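Footwear Materials and Construction
Unit 6 Handout: The Molded Foam Clog
Instructor: Ghassan Haddadin 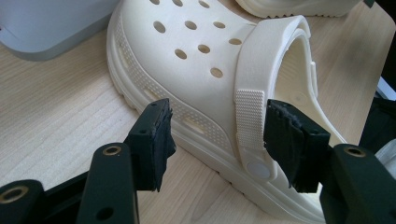 The previous unit dealt with cemented and stitched shoes, in which an upper is cut, closed, lasted and then joined to a bottom. The molded clog departs from that sequence. Most of the shoe leaves the mold as a single body, and the remaining work consists of trimming, cooling and attaching the strap. Students should have read the chapter on closed-cell foams before Tuesday's session and should bring the glossary distributed with Unit 5.

6.1 Material

The foam most often used for this class of footwear is ethylene-vinyl acetate, abbreviated EVA. It is supplied as pellets or as a compounded sheet and contains a blowing agent, a cross-linking agent, fillers and pigment. On heating, the blowing agent releases gas and the compound expands. Cross-linking holds the cell walls in place as the part cools.

Three properties concern us in this unit.

Density. A low density gives a light shoe and a soft step but reduces resistance to wear. Makers choose a compromise, and the same compound must serve as upper, footbed and outsole.

Hardness. Readings are taken on the Asker C scale. In the laboratory exercise we shall use a target of 50 for the footbed. Readings should be taken at the heel seat and under the ball of the foot, never on an edge or over a raised pattern.

Compression set. This is the portion of thickness that is not recovered after a load is removed. Clogs worn through long standing shifts show it first under the heel.

Pale colors require particular attention to compounding. White and cream parts show contamination from the previous batch, and a discolored pellet that would pass unnoticed in navy will be rejected in cream.

6.2 The Upper

The upper of a clog has no lining and no seams. Its shape must therefore supply the stiffness that a toe puff and counter supply in a conventional shoe. Wall thickness is commonly increased toward the sole and reduced over the instep.

Round ventilation holes are placed across the top of the upper, usually in staggered rows. The staggered layout leaves a continuous web of foam between openings. When holes are aligned in straight columns, the material between them may tear along the line of the flex. Students preparing drawings should show the distance between hole edges as well as the distance between centers.

Vents in the side wall are usually elongated and follow the arch. They admit air at a point where the foot does not press hard against the shoe, and they allow water to drain. Vents set too low weaken the junction between wall and sole.

6.3 Surface Texture

Texture is cut or etched into the mold and costs nothing per pair once the tool is made. It is used for grip, for decoration and for the concealment of small defects. A smooth matte surface shows flow marks readily. A dimpled band along the side wall breaks up the reflection and also draws the eye along the length of the shoe. Crosshatched patches are frequently placed on the strap, where the wearer takes hold of it.

Fine texture holds dirt. The Erkeo pattern book, available at the reserve desk, recommends shallow dimples for shoes intended for kitchens and hospitals, with the sides of each dimple sloped so that a brush can reach the bottom.

6.4 Strap and Rivet

The heel strap is molded separately and fastened at each side by a rivet. It may be turned forward over the instep or worn behind the heel. The rivet must hold the strap firmly enough to keep its position and loosely enough to turn.

The parts at this joint are the strap end, the wall of the shoe, the rivet post and the cap. Failure usually begins as an enlarged hole in the strap end. For the cycling test, the strap is turned from front to back 1,000 times and the hole is measured before and after. The Saditz fixture in the laboratory has room for 2 shoes, and each group will test one pair.

6.5 Sole and Rim

The sole of a clog is broader than the foot. Its rounded rim increases the area in contact with the floor and protects the side wall from scuffing. Tread may be carried out to the edge of the sole as a series of fine ridges. Where the outsole is of the same foam as the upper, the tread wears quickly on concrete, and some makers insert rubber pads at the heel and toe.

6.6 Shrinkage and Sizing

An EVA part expands when the mold opens and then contracts as it cools. The final size depends on compound, mold temperature and conditioning time. Parts should not be measured on the day of molding. The De Smet worksheet gives the conditioning schedule to be followed in this course. Shoes left in a closed car or near a heater may shrink further, and retail complaints of this kind should be recorded separately from molding faults.

Laboratory Exercise

Each group will receive one pair of clogs and a record sheet.

1. Record the length of the footbed and the widest point of the sole for the left and right shoe.
2. Sketch the upper from above and mark the position of each ventilation hole.
3. Take hardness readings at the two points given in Section 6.1.
4. Remove one rivet with the Cestska tool and measure the strap hole.
5. Refit the rivet, complete the cycling test and measure again.

The written report carries 70 percent of the unit grade. The record sheet and sketch make up the remainder. Reports are to be submitted at the department office before noon on Tuesday of the following week.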